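Findmont Gear Library — minutes, 8 Jun 2020

Present: Arturo Carbone (chair), Arif Oei (notes), Wasus shop people, two from the Chacko side. Apologies from the Tandileck branch, they sent a list instead, see item 4.

Started late, waiting on the key to the back store.

1. Last minutes
April minutes read and accepted. One fix: "stuff sacks, large" should say "stuff sacks, all sizes". Arif to correct the file copy.

2. Stock check
134 drawstring bags on the shelf list. Arif and the Wasus lot went through them over two evenings. 9 have no lock at all, those are out of the loan bins and in the gray tub under the bench. Please do not put them back in the bins. Tub has a label now.

Rain covers not counted yet. Arturo wants them done before the next loan day. Chacko side will do it if someone leaves the ladder out.

Long talk about whether stuff sacks and ditty bags are the same line on the sheet. Left as two lines.

3. Cords and locks
Main item, took most of the meeting.

Complaints keep coming back on the loan slips — cord pulled out of the channel, lock slid off and lost, ends gone fluffy so you can't rethread them. Arturo read out a few. One borrower had tied the bag shut with a bootlace and returned it that way, bootlace included. Bootlace is in lost property.

Arif: the trouble is how we finish the ends. Half the bags were done with a plain knot and a snip, no melting, because the old instructions sheet never mentions it. Braided cord opens up quick once its cut.
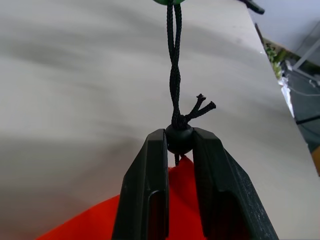
Wasus shop will melt ends if we bring the bags over in batches, but they'd sooner show people how to do it. Lighter, back of a spoon, a few seconds. Arturo not keen on lighters in the store with all that nylon about. Agreed: melting done outside at the picnic table or at the Wasus shop, nowhere else.

Knot question. Some of us tie close to the lock, some leave a tail. Chacko people leave a long tail with a bead on it, looks good but it snags in the bins. No one rule agreed. What was agreed:
- both strands go through the lock together
- pull the knot down hard before trimming
- no trimming flush, leave enough to melt
- anything already fuzzy gets cut back and redone, don't melt the fluff, it goes to a hard spiky blob

Round locks or barrel locks? Round ones roll off the bench, barrel ones are harder to squeeze with gloves on. Arturo for round. Arif for barrel. Put to a vote, round won. Barrel ones we already have get used up first on the kids' bags.

Color. Black cord is what we have most of, but someone from Chacko pointed out you can't find a black bag tie in a tent at night. Suggested bright cord for the headlamp pouches at least. Agreed in principle, buy when the black runs out.

Old instructions sheet to be taken down from the store door. Arif to write a new one, one side of paper, with drawings if posible.

4. Tandileck list
They are asking for:
- spare locks, a handful
- cord, any color
- the second mallet back (we have it, Arturo found it behind the tarps)
- tent pegs, the short ones
Agreed to send the lot except pegs, we're short ourselves. Mallet goes over with the next van run.

5. Money
478 in the repair fund. Nothing spent since April apart from needles and seam tape. Arturo asked if we could get a whole reel of cord instead of the little hanks. Arif has a price from the Wasus shop, cheaper per yard by a good bit. Agreed to buy one reel, thin. Thick cord left for now, hardly any of our locks take it doubled.

Locks to be bought at the same time, round, same size as the ones we use now. Take an old one along to match it, last time we guessed and they didnt grip.

6. Anything else
Back store light still flickering. Reported again.
Loan slips: please write the bag number, not "blue one".
Thread drawer is a mess. Chacko side offered to sort it, accepted quickly.
Someone has the good scissors. Please return, no questions.
Short talk on washing bags before repair. Muddy ones gum up the channel and nobody wants to thread those. Borrowers to be asked to rinse and dry, line to be added to the slip.

Actions
Arif — fix April minutes, new cord sheet, order reel and locks
Arturo — mallet and Tandileck box, old sheet off the door, chase the light
Chacko — rain covers, thread drawer
Wasus — show melting at the next repair evening, bring spare lighter
All — scissors

Next meeting same place, date to go round by email. Closed when the kettle ran out of water.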